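10/30/19

Playlist import, day whatever. Picking up from the parser mess.

Nitside export files still coming in with two kinds of line endings in the same file. Wrote a dumb normalizer, runs first, before anything else touches the text. Ugly but the test lists load now. Brindus lists were fine all along, it was my regex.

Matching: title + artist + length. Length tolerance set at 3 seconds. Tried 2, lost a bunch of good matches where one service trims the silence at the end and the other doesnt. Live versions still sneak in as studio versions if the lengths happen to be close. Put "live", "session" and "demo" in a penalty list. Want to see what remixes do before adding "mix", too many real titles have it.
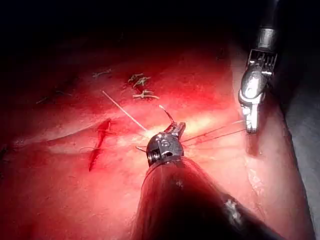
Nour Sayegh: penalty list is fine but don't hard-reject on it. Half of my own test list is live stuff and it all vanished in last night's build. Score it down, show it to the user, let them pick.

OK, agreed. Changed to a score. Nour's list comes through whole now, with a few wrong picks at the bottom that a person would catch right away. The pick screen is still just a bare table, Noemi has the real one half drawn.

Skip rules next. The license terms we're building to (Zamora's draft from April, the marked up one, not the clean one) say no more than so many tracks by one artist in a row and no going back. So the imported list can't just play in the order it came. Two ways to do it:

Shuffle on import, store the shuffled order. Simple. User sees a different order from what they made and gets mad.

Keep their order, check at play time, push the offending track down until it's legal. More code in the player. User mostly gets what they made.

Going with the second. Noemi Van Dusen wants a small note in the player when a track gets moved, I said later. She said not much later. Fine.

Edge case: list is all one artist. Nothing to push down to. Right now the player loops forever looking for a legal track and the tab locks up. Put a cap on it, 20 tries then stop and show a message. Message text is a placeholder, do NOT ship it. 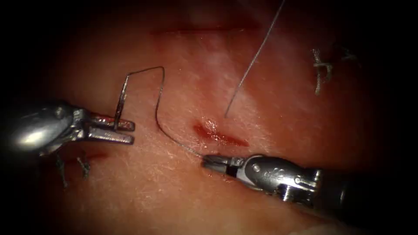

Stream server

Clesdale box was restarted before lunch, came back with the old config. Somebody (me) never committed the new one. Commited now.

Load test at 200 listeners, all on the same mix, then all on different mixes. Same mix is boring, everything out of cache. Different mixes: startup delay gets bad, first track takes noticeably longer than it should and then the rest are ok. Suspect we're opening the file twice, once for the tags and once for the audio. Tags are already in the database, no reason to read them again. Didn't get to it.

Also the bitrate field. Uploads with variable bitrate report whatever the first frame says, so the progress bar runs off the end of the track or stops short. Need to scan the whole file at upload. Slow for long files, do it in the background and hide the bar until its finished.

Cover art: anything over the size limit gets dropped without a word. Should resize. Noemi has a script for it from the old site, ask her where.
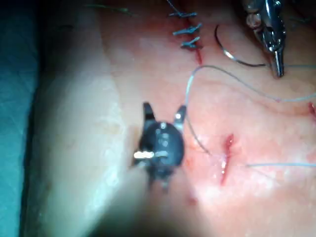 Web Radio and Playlists Team

Open items, carry over:

Double file open on the stream server. First thing.
Remixes in the matcher, need a nastier test list. Nour is making one.
Replace the placeholder message for one-artist lists.
Moved-track note in the player.
Ask Zamora if "no going back" covers the restart button or only the previous track. Draft can be read either way, paragraph on listener controls. Until we hear, restart is off.
Old Brindus accounts with no email on file, import dies at the login step. Haven't looked.

Matcher changes are on the import branch, not merged. Don't pull it onto Clesdale yet, the database change has no rollback written.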